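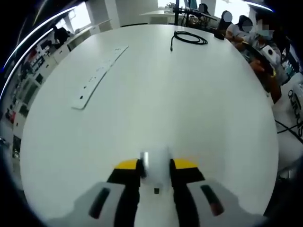

White tabletop, rounded edge

larby_mat
So I'm finally replacing our kitchen table and I'm stuck on white. My wife's all for it, my mother says we'll be scrubbing it till we die. Anyone here lived with a white top for more than a year? Budget is $400 and we've got two kids, 4 and 7.

Torkach
Had one for years, loved it. Turmeric is the one thing that beat me. Baking soda paste, left overnight, got most of it out.

fang_hsieh
Don't do it! Ours looked great until February, then my son discovered permanent markers. We went back to oak and I've been so much happier — crumbs disappear, scratches disappear, I disappear to the couch after dinner.

Torkach
Crumbs you can't see are still crumbs lol

fang_hsieh
And I'm fine with that.

Dimside
Depends on the finish way more than the color. Matte holds on to grease, gloss shows every fingerprint. I'd go satin. And get the rounded edge with kids that age, my nephew split his eyebrow on a square corner.

larby_mat
Rounded was already decided, thankfully. Satin is a good call, hadn't thought of it. Does anybody use a tablecloth or is that cheating?

Torkach
Totally cheating. Placemats are ok.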